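Home | Topics A–Z | Random page | Robots | Talk to us

Demonstration gathering (robot learning)

Demonstration gathering is the job of making examples for a robot to learn from. A person steers the robot through a task, everything the robot senses and does along the way gets saved, and the pile of saved runs is later used to train a program that tries to do the task by itself. You'll also see it called demo collection, teleop recording, or just "recording," which is what I call it because that's what everybody at Clomen called it when I worked there. I've written most of this page and I've tried to keep it general, but my own experience is bound to leak through here and there.

What counts as an example

One example is one try at one task, start to finish. People mostly say "episode." An episode holds the camera pictures, the positions of all the joints, how open the gripper is, and a short line of plain text saying what the task was, like "put the cup on the tray." If any of those drift out of step with the others, the episode is close to useless – a learner that sees the gripper close a moment before it did will happily grab at thin air.

Length varies a lot. On the Bollunano project a normal episode ran 20 seconds, and we got fussy about anything much longer, mainly because long ones tended to be full of the operator thinking. Pauses get learned too! A robot trained on hesitant people hesitates, sometimes forever.

How the steering is done

There are a few common ways. You can hold the arm and push it through the motion by hand (lovely for feel, bad for the pictures, as your own arms end up in all of them). You can use a smaller copy of the arm as a kind of puppet and let the big one follow. Or you can wear a headset and hold controllers. I learned on the puppet kind and still like it best, though my shoulders would vote for the controllers.

Where the cameras go matters just as much. Most setups have one looking at the whole work area and another at the wrist, close behind the fingers. The wrist view is odd to look at until you get used to it, with the fingers always there and the rest of the world swinging around behind them.
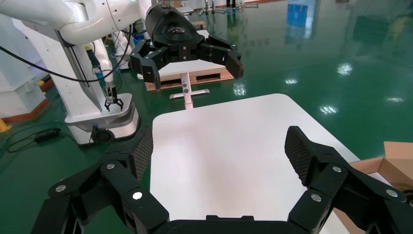

It's also the view I'd keep if I could only keep one. When the fingers are near an object, the wrist camera sees the last little bit of the approach that the far camera usually loses behind the arm. The trade is that it knows very little about what's off to the side, so a learner fed on wrist pictures alone can wander off looking for something that is just out of view.

Variety

New people nearly always want to record the same perfect run over and over. It feels productive. What helps more is moving things: the object a hand's width over, the box turned, different lighting, a different operator. At Bollunano we had a sheet with 19 starting layouts on it and went through them in shuffled order, which was dull but did keep us from drifting back to our favorite spot on the table.

Mistakes are a touchier subject. Some groups throw out every episode with a fumble in it. Others keep the ones where the operator fumbles and then recovers, and I'm firmly in that camp – a learner that has never seen a missed grasp has no idea what to do after one. Episodes that just end badly should be marked as failures and stored apart from the rest.

Checking and labeling

Somebody has to watch the recordings back. We used a viewer called Xiao, which played two camera views side by side with the gripper signal running underneath, and a reviewer gave each episode a score from 1 to 4. Anything scoring 1 was dropped. The text lines need checking too, as "left" and "right" get mixed up constantly when the operator and the camera face different ways.

Shared collections

Groups often pool their episodes. The Poltitz set is the one I know from the inside, and most of the work in joining it was converting units and agreeing on whether "1" meant an open gripper or a closed one. (We had it backward. It took us until September to fix.)

See also: Imitation learning; Puppet arms; Wrist cameras; Grippers

Filed under: Robots and automation > Machine learning > Training data

Last edited 10 August 2020

Comments (3)

tallgrass_k: Thanks for the part about pauses. Our arm stops dead above the bin every single time and now I have a pretty good guess why.

mondo44: I'd push back on keeping fumbles. With a small set they swamp the good runs. Maybe give a minimum size before you recommend it?

pinwheel: Could someone add a section on headset steering? It only gets one sentence and that's all we use.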